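Pletik Neighborhood Association
Home / What we do / Streets and drainage / Reports to our funders

Progress report to the Baird Fund
Pletik Lane walking and drainage study
2026-02-20

Dear friends at the Baird Fund,

Thank you again for your patience with us over the winter. We had hoped to get this to you sooner, but the wet weather that slowed the writing also gave us exactly the kind of days we wanted for looking at the street, so please take this as a fuller report than the last one and, I hope, a more useful one. You asked us to tell you how the money has been spent, what we have learned so far, and what we still need to do before the final plan goes to the town. I will try to keep to that order, though those of you who have had my letters before will know that I wander.

The study covers the narrow part of the lane, from the bend near the old Satel bakery down to the far end where the trees start. People walk it to the bus, to the school and to the clinic, and a good many of them are either quite small or quite old. On a dry day you would hardly think twice about it. In the rain the walk is slower, people choose their steps, and those who can put off going out will often put it off. 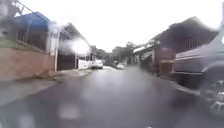
Submitted by the Streets Coordinator, Pletik Neighborhood Association

Since the last report we have finished the walking interviews. We spoke with 34 households, a little more than half of those on the lane, and we did it the slow way, going along with people on a trip they were making anyway and asking about it as we went. It takes far longer than handing out a form, but you hear things you would never think to put on a form. One mother told us she takes the stroller down the middle of the road in wet weather and only goes to the sidewalk when she hears a car. An older gentleman has a fixed route in his head, with two places where he crosses over, and he has followed it for years. Several people told us they like the lane in the rain and wished we would write that down, so I have.

The sidewalk itself is in better shape than we expected when we applied. The concrete holds up well along most of its length, and the curb is low, which suits people with carts and walkers very nicely but gives the water less to lean against in a heavy downpour. Residents were clear that they do not want a high curb. We had penciled one into the first sketch, and we have now rubbed it out again. The drainage advisers at Levier are looking at whether a shallow channel could do the same work, and their first drawings should be with us before long.

Parking came up in nearly every conversation. I don't think that will surprise you. This is a narrow street, and people need somewhere to leave their cars, and most of them are careful and neighborly about it. Still, a parked car on a street this size decides where everybody else goes - where the delivery van stops, where the bicycle swings out, where a person on foot can see and be seen. On a gray day with rain on the windshield, drivers told us, it is hard to pick out a person stepping from between two vehicles.

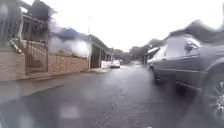 So we have tried to treat parking as part of the walking question and not as a fight to be had on the side. At the evening meeting we put a large paper map on the table and asked people to mark the spots where they would happily give up a parking space and the spots where they would not hear of it. There was a great deal of laughing and a small amount of shouting, and at the end of it we had 11 spots that people agreed could be kept clear without real hardship to anyone. Most of them are next to gates and steps, where a person comes straight out of a home onto the sidewalk and needs a moment to look both ways. We are very pleased with that map. It has been rolled up and unrolled so often that the corners have gone soft.

We also asked about the gates and walls. Because so many homes here sit right up against the sidewalk, what happens on the private side matters to the public side. A roof that drips onto the walkway, a gate that opens outward, a step that sticks out a few inches more than its neighbor, all of these came up. None of it is ours to change, of course, and we have been careful to say so. What we can do is offer a little advice to anybody who is repairing something anyway, and we have drafted a one-page sheet for that purpose. A copy will come to you with the next report, once two or three residents have read it over and told us where it sounds bossy.

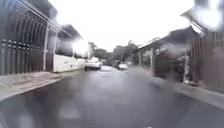 On the money side, things are in good order. We have used around 40 percent of the grant, nearly all of it on the interviewers' time, printing, the meeting hall and the first payment to Levier. The line for printing ran a bit over, and the line for refreshments ran under, and with your agreement we would like to move the one to cover the other. The full table is attached as a separate sheet. No money has been spent on building work, and none will be until the plan is approved.

The part of the plan that has moved furthest is slowing the traffic. Nearly everyone we talked with is in favor of it in principle, and then has strong feelings about the noise. People whose bedrooms face the road worry about the thump of a loaded van going over a bump early in the morning, and we take that seriously. Others say that a bump people can see well ahead of time makes less noise than one that takes a driver by surprise. We think there is something in that, and we have asked Levier to say more about paint, placing and height in their drawings.

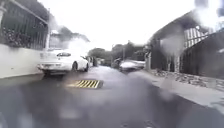

The yellow-and-black speed bump on the road, with a white car by the wall.

Between now and May we plan to hold one more open evening, finish the advice sheet, and walk the whole length with the drainage advisers on a properly wet day. We would dearly love for someone from the Fund to come along on that walk. Bring good shoes and an umbrella, and we will see to the coffee.

There are two matters where we would be glad of your guidance. The first is whether the grant can pay for a short survey of the drains beyond the far end of the lane, which was not in our application but keeps coming up. The second is whether you would like the interview notes in full, with the names taken out, or only the summary. We are happy either way, and the summary is already written.

With warm thanks from all of us at Pletik, and please do call if anything in the attached sheet looks odd to you.

Attached: budget table; summary of walking interviews; copy of the parking map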